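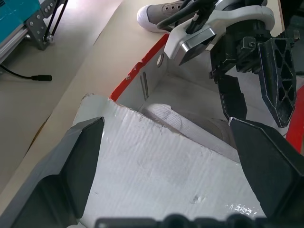

How is the community shoe repair program going, now that it's been open since October?

Busier than we planned for, and mostly in a good way. The bench at Cadurwood is fixing more boots than anything else, the swap shelf is moving, and the money is holding up. The one real headache is glue, which I'll get to.

Progress report to the Usier Fund
8 December 2022
By the program coordinator, Cadurwood Repair Hub

Home | Programs | Reports | Get Involved

So, your grant was meant to get 100 pairs of shoes back on people's feet before the holidays. We hit that mark in the last week of the reporting period, and I was grinning all the way home. Most of it was plain work - heels, loose soles, eyelets, a lot of stitching on kids' runners. Winter boots started turning up as soon as the first frost did, and they've taken over the bench ever since.

We now run 2 evening sessions a week at Cadurwood and a smaller one out at Mugo. Mugo has been slow. The hall is lovely but it's a long walk from the bus, and people don't want to carry a bag of boots up that hill in the dark. I'd like to try a Saturday-style daytime slot there in the new year (the hall is cheaper then too) and see if the neighbourhood takes to it.

Now, the glue. We switched to a cheaper contact cement to save a bit and a few soles came back within a fortnight. I've redone those pairs at no charge and gone back to the old stuff. It puts us over on supplies, but we're under on printing, so the total comes out even. The spreadsheet has the details.

The Flikura booking system is finally behaving. For a while it was sending reminders to people who'd already picked up their shoes, and I got some pretty funny phone calls. It still can't handle two pairs under one name, so I write those in by hand.

For the next stretch I'd like to put $100 of the leftover travel money toward a second-hand patching machine. The one we borrow has to go back, and hand-stitching heavy leather is murder on the thumbs. Could you let me know if that needs a formal change request, or if an email is enough? The seller is holding it for us until the new year.

Contact us | © 2022 Cadurwood Repair Hub | Back to top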